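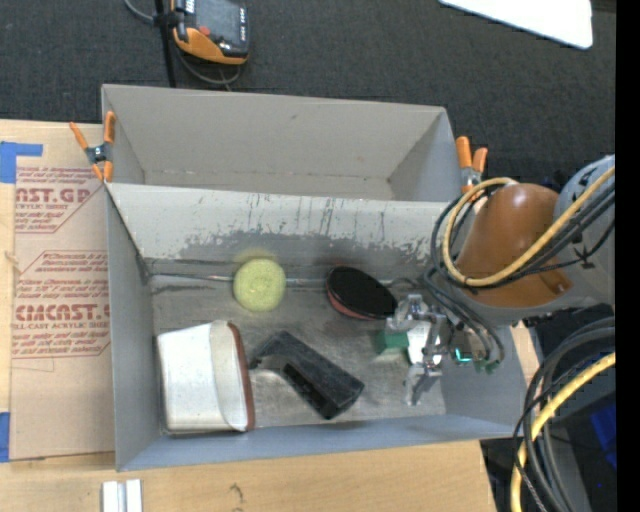
The Flestura housewares plant opens its doors to the public for one afternoon in February, and I went this year because my sister lives in Flutville and could put me up. The parking lot holds 40 cars and was full by one. I left mine at the church and walked back.

You sign in at the front office and get a sticker and a pair of foam earplugs. Our guide was Arūnas Adomaitis, who runs the second shift. He took us first to the molding hall, where plastic pellets come in from outdoor silos through overhead pipes. It is loud in there and smells like a hot iron. The newest press closes with a force of 387 tons. Most of what it makes is food containers, in four sizes, and a person at the end of the belt checks the rims by hand.

Sponges are cut in a separate building across the yard. The foam arrives in long blocks, and a band knife slices it into sheets before the shapes are punched out. The offcuts are baled and sold for carpet underlay. I asked Laimutė Urbonaitė in the cutting room how often the blades get changed — twice a shift, more in summer.

The warehouse was the slow part. We stood by the loading dock for a long time while another group finished up. Hala Atallah from shipping talked about the rail spur, which the company stopped using years ago and would like back. Trucks to the port at Musulley take nearly 100 minutes each way when the bridge is down to one lane.

There was coffee and poppy seed cake in the canteen, and a table of seconds for sale. I bought two lidded containers and a dish brush. Cash only, so bring small bills.

Tours leave every half hour until four. Wear closed shoes, as they do turn people away in sandals. The stairs up to the molding hall are steep and there is no elevator on that side.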